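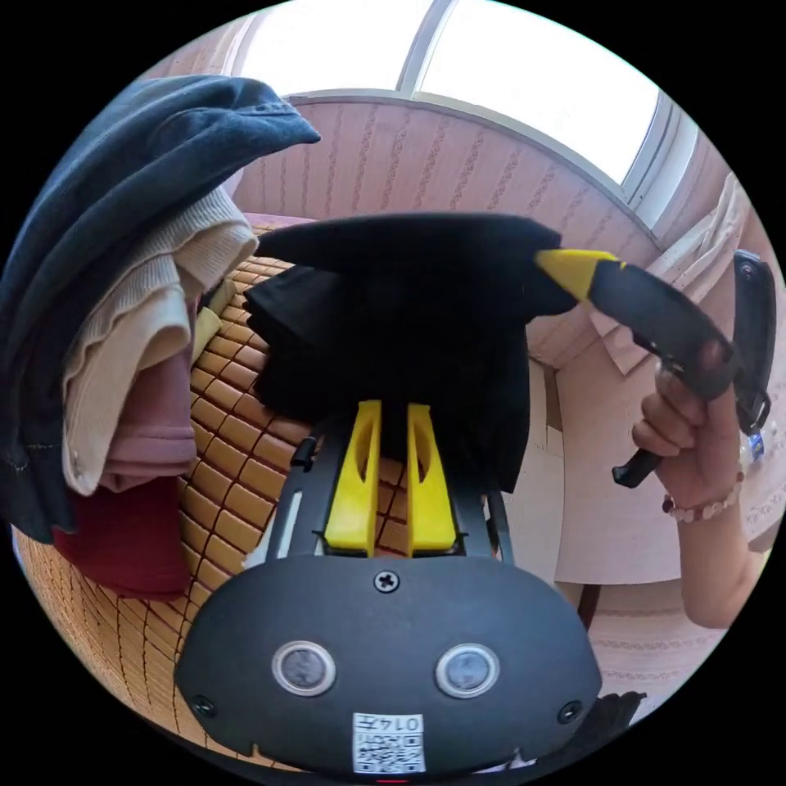
Simão Arruda
Textile Handling Notes, Neter

Folding on a Bed: Dark Garments, Tile Mat

This gallery covers one part of the household laundry set: folding clothes on a bed in a furnished bedroom in Trostthorpe. The work surface is a tan mat of small rectangular tiles, laid over a pink sheet. Entries are filed under Loureiro, room 17, and were added to the index in May.

The mat matters for the fold. It is firmer than a mattress and gives a straight reference for hems and side seams. Fabric slides on it more easily than on cotton, so a long garment can be squared up without lifting the whole piece. The drawback is at the borders, where the mat ends and the sheet begins. A sleeve or leg that crosses that line tends to catch.

Black clothing is the slow part of any load. Seams and pocket edges are hard to find against the same color, and a crumpled top can be turned twice before the neckline shows. Side light helps – overhead light mostly does not.
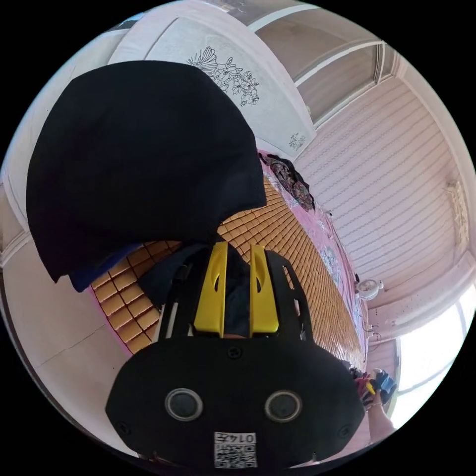 Black cloth over the tile mat, with a crumpled pile of floral-print clothing at the far end of the bed.

Sorting notes: prints and solids are kept apart until folded. Heavier pieces go to the bottom of a stack, and anything with a slick finish goes on top or in a separate stack. Stacks are built at the head of the bed, which leaves the length of the mat free for trousers. Stack height is not fixed in the current Loureiro sheet. The older Grarkance sheet set a limit by drawer depth and is still used for dresser work.

Trousers are laid out full length first, waistband square to the mat, then legs together, then folded in thirds from the hem.
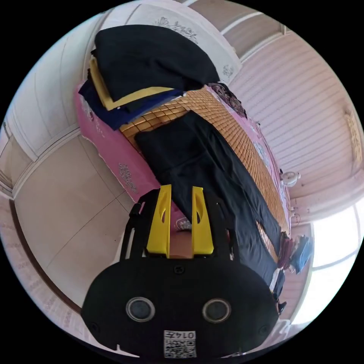 Black trousers laid lengthwise on the mat. Folded stack at the headboard: black, yellow, navy blue.

Related sets: 44 (towels and bed linen), 104 (children's clothing).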